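Chapter 5: How a Competitive Season Is Built

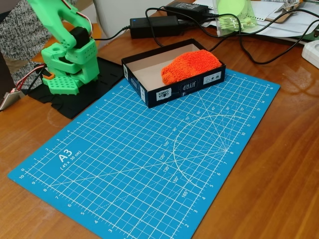 Last changed: 26 Sep 2020

Anyone who has stayed up far too late watching a grand final knows the feeling: the crowd is roaring, two teams are level on maps, and the whole year seems to hang on a single fight. It's wonderful! But a final like that is the very end of a long machine of fixtures, tables, qualifiers and tie-breaks, and in this chapter we take the lid off it.

Chapter 4 dealt with the team: its roles, its practice week, and the link between players and coaching staff. Now we step back and look at the competition those teams play in. Why do some leagues run for months while others are settled in a weekend? Who gets in, and who drops out? And why do fans argue so fiercely (and so enjoyably) about the draw?

Our main case is the Poltbridge Open League, a five-against-five arena game circuit which we'll follow through one full season. It suits us very well, as it changed its format halfway through its life and kept good records of both versions. In the season we study, 224 teams entered the open qualifiers and played 74 league matches once the field had been cut down. You'll meet two of the sides again and again: Fumix, who came through the qualifiers, and Hijazi, who were seeded straight into the league stage. Their routes could hardly be more different, and comparing them is half the fun.

5.1 What a format has to do

A format is the set of rules that turns a list of entrants into a finishing order. Simple enough, until you try to write one! Suppose every one of those 224 teams played every other team once. That's 24,976 matches, and no organiser has the servers, the referees or the evenings for it. A straight knockout needs only 223, but a strong side can have one poor night and be gone before most viewers have learned its name.

Most formats you'll come across sit somewhere between these two. We'll work through four of them: the round robin, single elimination, double elimination and the Swiss system, where teams with the same record are paired together round after round.

Before you read on, take a sheet of paper and sketch a bracket for eight teams, marking where the first and second seeds would go. Keep it by you, as we'll come back to it in section 5.3.

Key terms in this chapter: seed, bye, bracket, best-of series, tie-break, promotion, relegation.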